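Wed 11 April
By the Vusberg packaging group

Filed under: Student work, Materials and waste

Search this site Enter keywords Go

Card packaging and how well it is sorted at home

Our project looked at what households do with card food boxes once they are empty. We chose the subject in October, after the council changed the collection from weekly to fortnightly and people in our streets began to complain that the bins were full too soon.

We gave out a short form to 300 homes in the Gilani estate and the streets behind it. The form asked whether boxes were flattened, whether plastic windows were taken out and where greasy card was put. We also visited the sorting hall at Lelon, where card from the estate is baled with card from the town.

Most people who filled in the form said they put all card in the recycling bin, including card with food on it. Fewer said they flattened it first. Several wrote that they crushed boxes by hand because it was quicker than opening the glued ends.
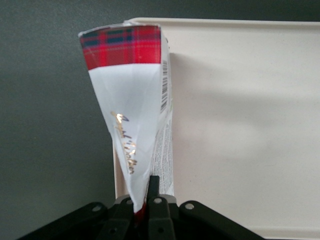
Crushing does save room, but a box folded flat along its own creases takes up less space in the bin. At the sorting hall we were told that both kinds can be baled. Wet or greasy card is a bigger problem, and a bale with too much of it is sold at a lower price.

We then ran a small trial. For 2 collections, homes in Bumby Road had a printed card on the bin lid showing how to open a box at the glued seam. We compared their bins with those in the next road. The Bumby Road bins were less full at the second collection, although it was a holiday week and some families were away.

The form had limits. It went only to houses, so flats with shared bins were left out, and we relied on what people told us. The next group could ask to look in shared bins as well, and should leave more time for getting permission from the landlord.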